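給湯室・試食台まわり 安全点検チェックリスト(3月分)
区画:プリディッツ棟 313号室
点検者:総務 兼 安全担当 兼 なぜか鍵当番
前回点検者:エムリン・ウォーガン(引き継ぎメモ一枚、判読できたのは半分)
判定の記号:○ 問題なし △ 直せば済む × 使用中止 - 対象外

はじめに
先月の用紙は全項目に○がついて、所要時間の欄に「2分」とありました。同じ紙を持って回ったら52項目の途中で昼休みが終わりました。今月から各項目にコメント欄をつけます。○だけ並べて出したい人は、コメント欄に「見た」と書いてください。それすら書けない項目は見ていないものとして扱います。

1.出入口と床
1-1 扉の開閉 ○
閉まるときに一度ためらいますが、閉まります。
1-2 通路に物が置かれていないこと △
ダルビーの段ボールが壁ぎわに二段。中身は紙コップだそうです。先月も同じ回答をもらっています。紙コップはもう一年分あるはずなので、消費するか、引き取るかを火曜までに決めてください。
1-3 床の濡れ、油 ○
1-4 消火器の位置と期限 ○
番号486の札がついているもの。前に立てかけてあったモップはどけました。次に立てかけた人は、消火訓練でモップを担当していただきます。
1-5 非常口の表示 ○
点灯。隣に貼ってある手書きの矢印は逆を向いていたのではがしました。

2.電気
2-1 コンセントの負荷 △
壁のコンセント一口につき、熱を出す器具は一台まで。ケトルとオーブンを同時に使いたい場合は、どちらがより飲みたいか食べたいかを相談のうえ、順番に。
2-2 延長コードの使用 ×
プラコンの三口タップは撤去、棚のいちばん上へ。届かない高さにしたのはわざとです。
2-3 コードの傷み ○
ケトルの根元だけ少し固くなっています。来月また見ます。
2-4 漏電遮断器のテスト ○
押したら落ちました。冷蔵庫も一緒に落ちました。廊下まで苦情を言いに来た方、ご協力ありがとうございました。

3.作業台とその上のもの
3-1 台の表面 △
白い天板に小さな黒い穴がいくつか開いています。強度の話ではなく、掃除の話です。台ふきんは穴の上を素通りするので、粉ものをこぼした日は先の細いブラシを使うこと。爪楊枝でほじった人は、折れた先を持って申し出てください。
3-2 容器の転倒 △
ケチャップは皿にのせてあります。受け皿としては立派です。ただ、先の細い形のものは置き方で機嫌が変わるので、使ったらキャップを確かめる。白い台に赤いものが垂れると、毎回だれかが救急箱を開けます。
3-3 重ね置き ○
小鉢は小鉢で置く。皿の縁に半分のせて「重ねていない」と主張しないこと。
3-4 割れもの、欠け -
手に取って縁を一周なでる検査は次回に回します。今回は目で見ただけなので、○は書けません。
3-5 ざる △
薄緑の大きな楕円のもの。場所を取ります。ざるに罪はないのですが、台で手を動かすときは先にどかしてください。水切りに使ったあとは底の穴も洗うこと。「水が通ったのだからきれいだ」という説は、前回の懇談会で否決されました。
3-6 小さくて丸いもの △
赤い実のたぐいを台の手前に置きっぱなしにしない。落ちます。転がります。踏みます。小鉢に入れておけば済む話です。

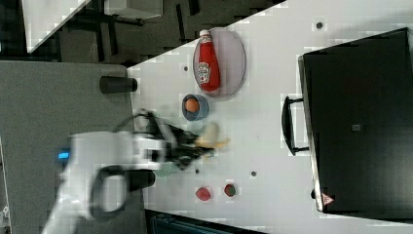
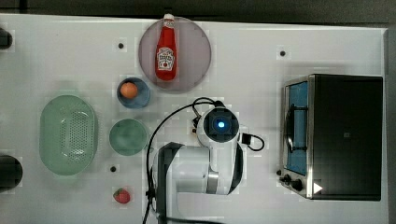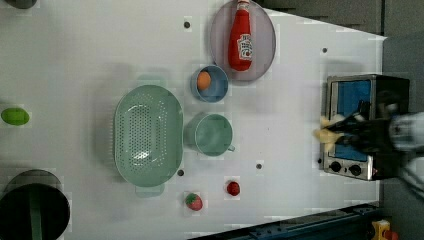

写真:3「作業台とその上のもの」関連。三枚とも、ケチャップは皿の上、青い小鉢はそのすぐ下。

3-7 台の上の品目 △
小鉢の下のあたりは、写真によって薄緑の皿だったりマグだったりします。定位置というものを一度話し合いましょう。議題は五分で終わると見込んでいますが、前回のスポンジの件は四十分かかりました。

4.オーブン
4-1 天面に物を置かない ○
一、二枚目に写っている黒いやつです。上が平らなので、人は何かを置きたくなります。布巾、書類、パン袋、すべて不可。鍋敷きも不可。鍋敷きなら許されると思った理由は、報告書の余白に書いてください。
4-2 周囲のすき間 △
扉の側には手を広げた幅をあけること。作業中の皿がじりじり寄っていく傾向があります。
4-3 取っ手 ○
ぐらつきなし。ふきん掛けにしないこと。
4-4 庫内の汚れ △
くず受けを引き出したら、過去がありました。洗って戻しました。当番表にこの作業を足します。
4-5 タイマー音 ○
鳴ります。鳴ったら来てください。
4-6 ミトン ×
左手用が二枚。右手用はウスマンの共用棚にあるという情報がありますが、確認に行った者はまだ戻っていません。新しいものを一組発注済み。

5.食品
5-1 名前と日付 △
冷蔵庫の中段に、名前だけのもの、日付だけのもの、ハートのマークだけのものがありました。三つ目は廃棄しました。お気持ちは受け取りました。
5-2 卵の扱い △
小鉢に出すのは使う直前に。生なのか、ゆでたのか、模型なのか、見ただけで決めつけないこと。赤い実も同じです。試食の説明用に置いている見本を口に入れた方が昨年いましたが、お名前はここには書きません。本人は今もこの棟で元気に働いています。
5-3 バナナ -
冷蔵庫に入れるか入れないかは安全点検の対象外です。相談窓口もありません。
5-4 調味料の期限 △
棚の瓶を二本処分。うち一本はウォーガンさんの着任前からいたようです。送別の言葉は省略しました。

6.清掃と衛生
6-1 スポンジの交換 ○
四十分の議論の結果、青が食器、黄色が流し。壁に貼りました。
6-2 ふきん △
乾かす場所と、置いておく場所は別です。
6-3 手洗い用せっけん ○
1000ミリリットルの詰め替えを開封。薄めて使っていた節約家の方、もうその必要はありません。
6-4 ごみの分別 △
「その他」の箱に全部入っていました。分類としては間違いではないのかもしれませんが、やり直しです。
6-5 排水口 ○
詳細は控えます。

7.緊急時
7-1 内線表 △
123番が旧部署のままでした。かけると、とても親切な経理の人が出ます。貼り替え済み。
7-2 救急箱 △
絆創膏が残り四枚、やけど用ジェルなし。補充依頼を出しました。はさみは見つかりません。救急箱からはさみを借りた人が、救急箱を必要としていないことを祈ります。
7-3 やけどの手順掲示 ○
流水で冷やす、を一行目に。前の版では一行目が「あわてない」で、肝心の水が四行目でした。

是正の期限
火曜まで:1-2、3-6、7-2
月末まで:3-1のブラシ購入、3-7の定位置、4-4の当番表、4-6のミトン
次回に持ち越し:3-4の縁の検査、2-3のケトルの根元

所要時間:95分(昼休みを含む。含めたくなかった)
確認印:
備考:この用紙の裏に買い物メモを書かないこと。牛乳は買っておきました。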